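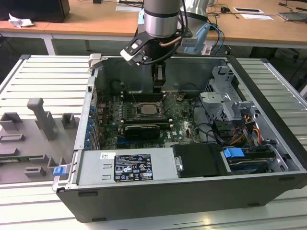

Zerholm hand-guiding kit

I built the Zerholm because I was fed up with teaching an arm fiddly jobs through a pendant, one nudge at a time. Memory sticks were what finished me off! You know exactly how it should feel when one goes in, and there you are tapping an arrow key.

So the kit lets you do it two ways. Grab the wrist and walk the arm through the job yourself (the joints go slack while you hold the enable button), or sit at the desk with the Plastar handset and drive it from there. I use the handset for anything down inside a PC case, where my own hand gets in the way of the wrist camera, and I guide by hand for the big easy moves. You can swap halfway through a recording and it all ends up as one take.

What you get: the handset, the wrist bracket, 2 pairs of fingers (go for the narrow ones near memory slots), a 19-page setup guide and the Jia recorder software, which saves the arm's path and the camera view together.

A new job usually wants more than 22 good takes before I trust it. Bin the wobbly ones, and shift the case a bit between goes or the arm only learns one spot. Oh, and unplug the PC first, please.

Price is £441, arm not included. I pack them myself in Grernport and post most mornings, though October gets busy, so allow a bit longer then. Spare fingers are sold separately. Not sure your arm will fit? Send me the flange drawing before you order and I'll check it.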